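The North Gatehouse at Jollatthorpe: Building Phases and Later Repairs

Project report, Local Buildings module
Shoaib Hashmi and Fadi Sabbagh

1. Introduction

The gatehouse at Jollatthorpe is the only part of the old abbey that still stands above ground level. The abbey church and cloister were pulled down for their stone, and most of what was left went into farm buildings on the Davavport road. The gatehouse survived as the entrance to a farmyard and later as a house.

Our project had two aims. The first was to work out which parts of the building are medieval and which belong to later repairs. The second was to compare the stone in the gatehouse with the stone in the farm walls nearby. We made four visits in April and spent the rest of the term on drawings and records.

2. The building

The gatehouse has a central passage with a room on each side and one large room above. It is built mostly of local limestone with brick at the back. The front wall is 760 mm thick at the passage, which we measured at the door opening. The rear wall is much thinner and was rebuilt in brick after the original wall started to lean.

The passage has a ribbed vault in two bays. The ribs in the outer bay are worn but appear to be original. The inner bay was taken down and put back during the Smadi repairs, named after the builder who carried them out, and the new ribs are a little narrower than the old ones.

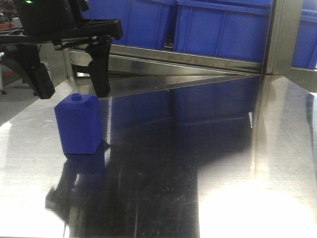 The upper room is reached by a spiral stair in the west corner. The lowest 8 steps are original and very hollow in the middle. Above that the treads have been replaced in a harder stone. The stair door has a flat head on the inside and a pointed arch on the outside, so it was probably changed when the gatehouse became a house.

3. Method

We drew the front elevation at 1:20 and the plan at 1:50. Fadi did the measuring on the ground floor and Shoaib did the upper room and the stair. Each stone on the front face was given a number and recorded with its height, its width, the type of tooling and the kind of mortar around it. We recorded 353 stones this way. Stones hidden behind the downpipe were left out. 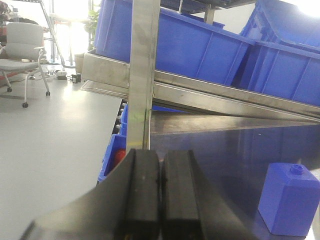 Tooling was sorted into diagonal, vertical and none. Diagonal marks are usual on the medieval work here. Vertical marks from a wide chisel are found only on stones set in gray cement mortar, so we took them as a sign of later repair. Where a stone was too weathered to read, we went by the mortar alone, and these stones are hatched on the drawing.

For the farm walls we did not number every stone. We walked the walls on both sides and noted any block that had a molding, a chamfer or diagonal tooling.

4. Results

On the front face, the medieval stone is mostly in the lower part, up to the string course. Above the string course there is very little. The two windows of the upper room have new frames, and the parapet is entirely modern. This does not match the county guidebook, which calls the front "largely untouched."

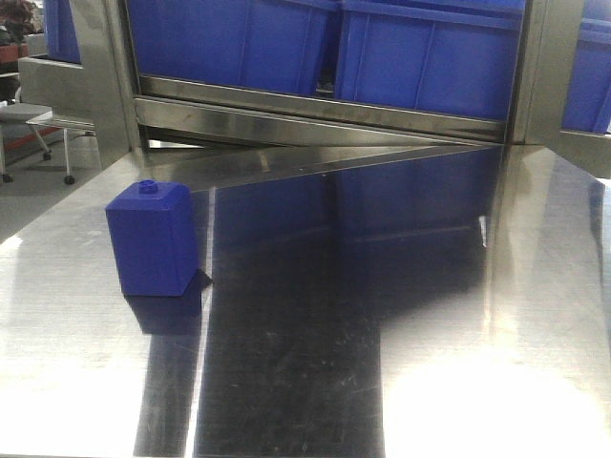
Figure 1. Blue block on the steel table.

The niche over the arch was harder to place. The canopy has diagonal tooling and lime mortar, but the sill under it is set in cement. We think the canopy is in its first position and the sill was replaced when the statue was lost.

In the farm walls we noted 200 reused blocks. Most are plain, but several have the same hollow chamfer as the passage ribs. The best group is in the barn at Nusau Farm, on the side facing the lane.
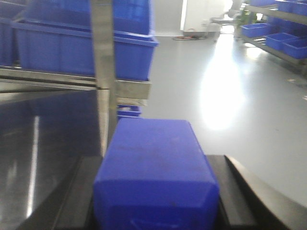

We could not get into the east room, which is locked and used for storage by the farm. The floor there is said to be older than the one in the west room. We also did not have permission to take mortar samples, so our mortar types are based on color and hardness only.

5. Further work

The rear wall needs a proper drawing, especially where the brick meets the limestone at the corners. The barn should also be measured before its roof is repaired. Our drawings and the stone record sheets are kept with the department's copy of this report.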